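By the time Lucía Nieto came down to the kitchen, the morning had got well away from her. She had promised her uncle that the table would be clear by noon, because the parcel from Pornel was due and he wanted to unpack it properly, on the striped cloth, with the good light and a cup of something beside him. Aurelio Herrero was a man who liked to make an occasion of a parcel. He had once spent 3 hours over a box of teaspoons, and told the story of it all through March to anyone who stopped long enough.

The trouble was that the two of them had sat up talking, and people who sit up talking will eat whatever is in the cupboard - one little packet, then another, then the ones saved for visitors. Every wrapper had been put down wherever the hand that held it happened to be.

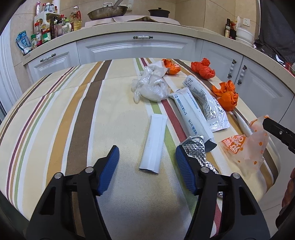
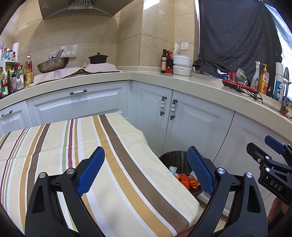
"You tie knots in them," she called through to the hall. "Who ties knots in an empty bag?"

"My mother did," said Aurelio, who was looking for his glasses. "In Cantero everybody did. It stops them blowing about."

"There's no wind in the kitchen, Uncle."

"There was always wind in Cantero."

She thought about this while she hunted for a cloth. She had been to Cantero only the once, when she was 4, and what she remembered was a blue door and a very old dog, and being carried up a hill by somebody who smelled of oranges. It might have been windy. She was willing to believe it had been, for his sake, and the next bag that came into her hand she tied up herself, quite tightly, before she let it go.

"Is it clear yet?" he called.

"Nearly," said Lucía, and shook out the corner of the tablecloth, and went to put the kettle on.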